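Visita a la escuela de maquillaje de Drevstead

El lunes fui a la jornada de puertas abiertas de Honora, la escuela de caracterización que ocupa dos plantas de una antigua imprenta en Drevstead. Había que apuntarse por internet y admitían a 80 visitantes repartidos en turnos. A mí me tocó el de las diez de la mañana, con gente que en su mayoría quería matricularse en el curso largo y dos peluqueras que trabajan en televisión y buscaban algo de prótesis.

Nos recibió Ebise Bogale, jefa de estudios, que antes pasó bastante tiempo maquillando para teatro. Explicó el plan del curso sin adornos: primer trimestre de piel y corrección, segundo de época y tercero de efectos. Quien no aprueba el primero no pasa a silicona. Los grupos son de 15 alumnos y el kit va aparte. Preguntaron por el precio del kit y contestó que depende de las marcas que elija cada uno, que la escuela entrega una lista y no obliga a comprar en ningún sitio.

El aula de piel está en la planta baja. La luz es regulable y la profesora fue cambiándola de fría a cálida sobre la misma modelo para que viéramos cómo una base que parecía bien igualada dejaba una línea en la mandíbula. La corrigió con esponja húmeda y muy poco producto. Insistió en probar el tono en el cuello y en esperar unos minutos antes de decidir, porque muchas bases oscurecen al secar.

Arriba está el taller de prótesis, que lleva el nombre de Strickland por el antiguo dueño de la imprenta. Huele bastante a disolvente pese a los extractores. Nos enseñaron un molde de nariz en dos piezas y cómo se afina el borde para que no se note el salto con la piel. Una alumna de tercero aplicó una cicatriz en directo y tardó unos cuarenta minutos, con una pausa porque el adhesivo no agarraba cerca de la aleta de la nariz.

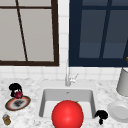 Después hubo una charla sobre cómo se trabaja en un rodaje. Bogale repasó el orden de llegada, la hoja de continuidad y los retoques entre tomas. Recomendó anotar siempre el número de cada tono y no fiarse de la memoria ni del móvil. También habló de la higiene: espátula y paleta para todo lo cremoso, máscaras de pestañas con aplicador desechable y brochas lavadas a diario.

A la salida vendían la paleta Zisel de correctores, que usan en el primer trimestre. La probé en el dorso de la mano y el melocotón me pareció demasiado seco para ojera madura. El resto se trabaja bien.

La matrícula para el curso de octubre sigue abierta. Piden una entrevista y tres fotos de trabajos propios, sin retocar. Para llegar, lo más cómodo es el autobús que para en la puerta; aparcar por la mañana es complicado.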